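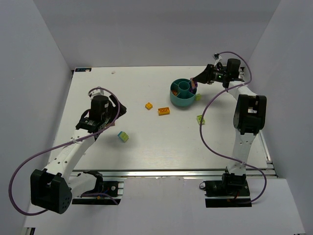
家事ロボット(かじロボット)とは、家庭内の雑務、すなわち片付け、洗濯物たたみ、食器の上げ下げ、拭き掃除などを行う機械の総称。広義には、店舗や作業場の軽作業(仕分け、箱詰め、部品の補充)を担うものも含む。掃除機型のような単機能機は別項。本項では主に、アームとグリッパーで物をつかむ型について述べる。

概要
「機械に家事はもうできるのか」という問いへの答えは、2024年時点では「一部、条件つきで可」。条件とは、作業台が固定、照明が一定、対象物がある程度決まっている、の3つ。どれか崩れると成功率が落ちる。台所の引き出しの中、子供部屋の床、洗濯かごの底など、普通の家はたいてい全部崩れている。

研究では卓上の双腕アームがよく使われる。移動しない。台の上だけ。安価で、人が操作して手本を集めやすいため普及した。手首にカメラを付ける構成が多い。

片付け課題
最も基本的な課題。散らばったブロックや小物を容器に入れる。単純に見えるが中身は細かい。

・つかむ向き。斜めに置かれた物は指の角度を合わせる必要あり。
・容器の縁。手前で離すと引っかかる、あるいは外に落ちる。
・仕切り付き容器の場合、どの区画に入れるか。色で分けるか種類で分けるか、指示があいまいだと止まる。
・腕や指で物が隠れる。手首カメラと固定カメラの併用で補うのが普通。
・二本の腕の衝突回避。片方を待機させるだけの実装も多い。

Fellholmの片付け試験では、手本400回で学習させた場合、同じ台、同じ容器ならほぼ問題なし。容器を別の形に替えると失敗が目立ち、追加の手本40回でかなり回復したとされる。ただし台の高さは変えていない。この点はしばしば批判される。

洗濯物・布
難しい。形が決まらない。タオルは比較的進んでおり、四角いものなら端を探してたためる。シャツは袖の処理で時間がかかる。靴下のペア作りは色が似ているとだめ。裏返しを戻す作業はまだ実用の段階にない。Levemumはタオル専用機に絞って開発を続けている。人がたたむより遅いが、夜間に動かすぶんには問題ないという考えかた。

台所
食器を食洗機に入れる作業は、皿だけなら可。鍋、ざる、包丁が混じると急に難しくなる。油汚れで滑る、透明なコップが距離センサーに映りにくい、など。調理そのものは業務用が先行。Grillexの鉄板用アームは返しと取り出しのみを行い、盛り付けは人が担当する。味付けの判断はしない。

作業場・店舗
家庭よりは条件がよい。棚の位置が決まっており、通路も決まっている。Abeysekara方式と呼ばれる手順では、部品トレーの補充を機械、検品を人に分ける。導入した作業場では、立ち上げに時間を取られるのは腕の動きよりもトレーの規格統一のほうだったという。袋物、からまったケーブル、ラベルの剥がれた箱は今も人の手に回る。

速度と失敗
公開される動画は早送りのことがある。等速かどうかの確認が必要。また、成功率の数え方が統一されておらず、やり直しを1回と数えるか別に数えるかで数字がだいぶ変わる。途中で人が物を置き直した場合の扱いもばらばら。比較表を見るときは注意するが必要。

失敗の種類としては、つかみ損ね、落下、押し出し(指先で物を遠くへ押してしまう)、完了判定の誤りなど。最後のものは地味だが厄介で、空の手で運ぶ動作だけを最後まで行うことがある。

安全
小型アームは力が弱く、挟まれても重大な事故になりにくいとされるが、刃物や熱い鍋を持たせる場合は話が別。子供やペットのいる家での無人運転については、指針の整備が追いついていない。ケーブルの取り回しも要確認。可動範囲が広い機種では引っかかりや断線の原因となる。

今後の課題
知らない家でいきなり動けるか。これに尽きるという意見が多い。ほかに価格、騒音、置き場所、修理体制。複数の課題をひとつのモデルで学ばせる手法は伸びているが、長い手順(食卓を片付けて、洗って、棚に戻すまで)では途中の小さな失敗が積み重なる。11月にFellholmが長時間試験の結果を公表する予定で、内容は未定。公表後に本項も更新のこと。

関連項目
双腕ロボット/把持/模倣学習/遠隔操作/産業用ロボット/ロボット掃除機

最終更新:2024年6月7日

当サイトではCookieを使用しています。閲覧を続けると使用に同意したものとみなされます。 同意する 設定
お問い合わせ | 利用規約 | 無断転載を禁じます | ページの先頭へ戻る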